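February
Checked and written up by Facundo Toledo

Tabletop and small items check, Wallow room

Hello all, and thank you for leaving the sheet where I could find it this time! I did the walk-through at 2:40 with a cup of tea in hand (lidded, I promise) and my comments are under each line. Some of them run long, so please bear with me, or skip to the marks at the start of each one if you're in a hurry.

1. Table surface clean and free of splinters or chips
OK. The white top wipes down beautifully with the Tuvby spray, and a little goes a long way. Please run a fingertip around the edges of the small round holes as well, as crumbs do love to settle there.

2. Table steady, legs tight
OK after adjustment. I gave one leg a half turn and it sits nicely on the carpet now. If you feel a wobble, use the Geraghty key in the top drawer and please put it back when you're done.

3. Floor clear around the table
OK. Nothing underfoot on the grey carpet where people walk. Cables should stay on the far side, well away from anybody's chair.

4. Dishes and cups free of cracks and sharp rims
OK, with one note. I felt around the rims of the plate, the basin, the bowl and the mug, and they're all smooth. The mug handle is a bit square at the corners but perfectly comfortable to hold.

5. Items set back from the table edge
Needs attention. Tall things like the black cup with the green brush are happier a good hand's width in, especially with elbows about. I'd say the same for the ketchup bottle, and it can live on its plate as far as I'm concerned.

6. Small pieces accounted for
Needs attention, and I'd ask everyone to be a little fussy here. The strawberry is the one I worry about most, being small and red and very easy to lose under a shoe. Anything that will go inside a cup should be looked for inside a cup before we call it missing!

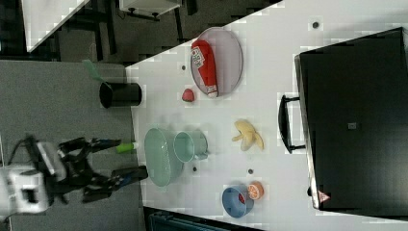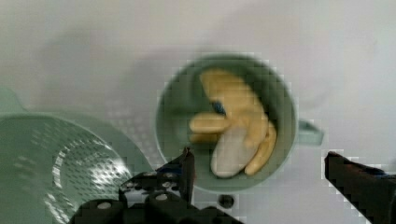

Item 6: the banana on the open table in the first picture, and a yellow piece inside the green cup in the second.

7. Soft or flexible pieces checked for tears
OK. I gave the banana peel a gentle tug at each flap and found no splits. If one ever starts to go, set it aside in the Rullex tub and leave me a note, and I'll see whether it can be saved.

8. Washing and drying
OK. Warm water at 40 degrees is plenty, with a drop of dish soap. Stand the cups upside down on a towel for 22 minutes or so before they go back on the shelf, and do check inside them first.

9. Next look
I'll come by again in 5 weeks. Items 5 and 6 stay open until then, so please put your initials next to them whenever you've had a look yourself.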